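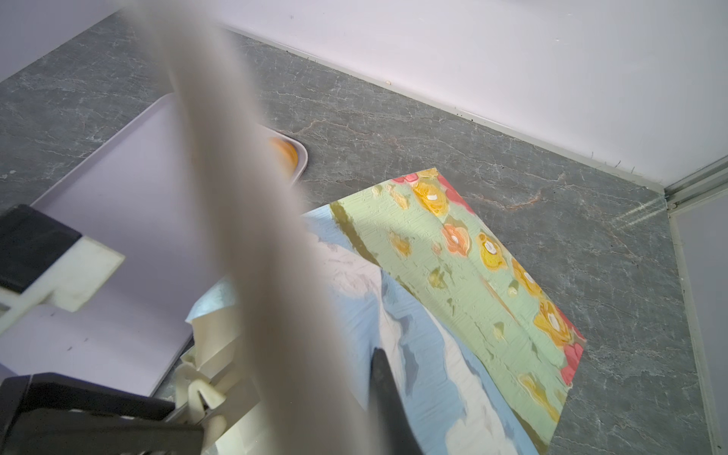 Last modified: February, by Hiba Karam

Clearing and sorting a counter used for paper

Applies to: stone or stone-look counters with a flat tray kept on them. The same steps work on a hallway shelf or a desk.

Printed sheets left on a kitchen counter pick up moisture, grease and creases. Dark marbled surfaces make the problem worse, as a thin film of water is hard to see against the veining. The procedure below clears the counter, sorts the paper and puts the tray back into service. Allow one evening for a first pass.

What you need

- One flat tray with a raised rim
- Two microfibre cloths, one damp and one dry
- A pH-neutral cleaner suitable for stone
- A folder or magazine file for paper to be kept
- A recycling box
- Two sheets of blotting paper and a heavy book

1. Lift the paper first

Dry your hands. Pick up each sheet by two opposite corners. Do not slide it across the counter; grit under the sheet will mark both the paper and a polished finish. If a sheet sticks, leave it for ten minutes with a fan running, then lift from the driest corner.

2. Sort into three groups

Keep: anything with a date still to come, a warranty, or a signature.
Act: bills, forms and school notices that need a reply.
Recycle: flyers, duplicate printouts, and instructions you can find online.

Crumpled sheets are sorted the same way as flat ones. Open them fully before deciding. Receipts on thermal paper go in the garbage in most municipalities, so check the local list.

3. Flatten what you are keeping

Place the crumpled sheet face down on blotting paper and smooth it from the centre outward with the side of your hand. Cover with the second piece of blotting paper and put the book on top. Leave it overnight. Ordinary 100 gsm paper will come out usable, although the fold lines remain. Do not iron laser prints, as the toner can lift.

4. Empty and wash the tray

Small loose items collect inside the rim. Take them all out and return each to its own place. Wash the tray in warm water with dish soap, including the underside, and dry it completely. A tray put back damp will leave a ring.

5. Clean the counter

Dust first with the dry cloth, working from the wall toward the front edge. Run a corner of the cloth along the trim where the counter meets the wall; crumbs and specks sit there. Spray cleaner onto the damp cloth, not onto the stone, and wipe in straight overlapping passes. Buff dry. Never use vinegar or lemon on real marble.

6. Put the tray back

Set the tray flat, away from the sink. Only the Act group goes in it, in a single layer. The Keep group goes into the folder the same day.

Maintenance

Empty the tray every Saturday. Wipe the trim at the same time. A folder starts to bulge at 300 sheets, so split it by year before then.

Troubleshooting

Ink has transferred to the counter: wipe with the neutral cleaner and let it sit for 9 minutes under a damp cloth. Repeat once. If the mark is still there, ask the counter supplier before trying a solvent.

The tray slides: fit four clear bumpers to the underside.

Corrections to this page go to Duarte Calado.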